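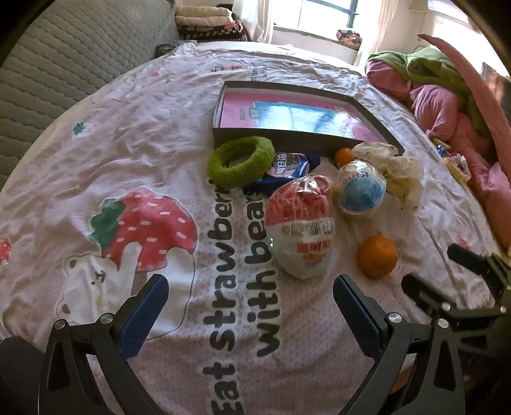 *Figure 1. Gripper B with blue textured finger pads, open over the bedding. Two oranges, wrapped items and a tray are on the sheet.*

**Progress report to Skokley — hand-held gripper comparison**
24 October 2018
Prepared by Sneha Jaiswal, Graltutcombe

**Status.** The second round of home trials is complete. Umesh Sengar and Shanti Mittal recorded 2,867 grasps with grippers A (smooth pads) and B (textured pads) at 10 homes.

**Findings.** B dropped fewer items in clear wrapping: 59 drops, against 116 for A. Results on bare fruit were level. Both grippers pinched the bedsheet along with flat packets, and we have no fix for this yet. Pad wear on B is highest at the fingertip.

**Problems.** Wide-angle calibration drifted on one unit after the linkage screws were retightened. The affected grasps are excluded from the drop figures and will be repeated.

**Next period.**
- Fit a thinner fingertip to B and rerun the packet set
- Move logging to the Uneo controller — Vandana Chaudhary has the test build
- Deliver the full data set by March

Spending is within budget. We request approval for one further set of pads.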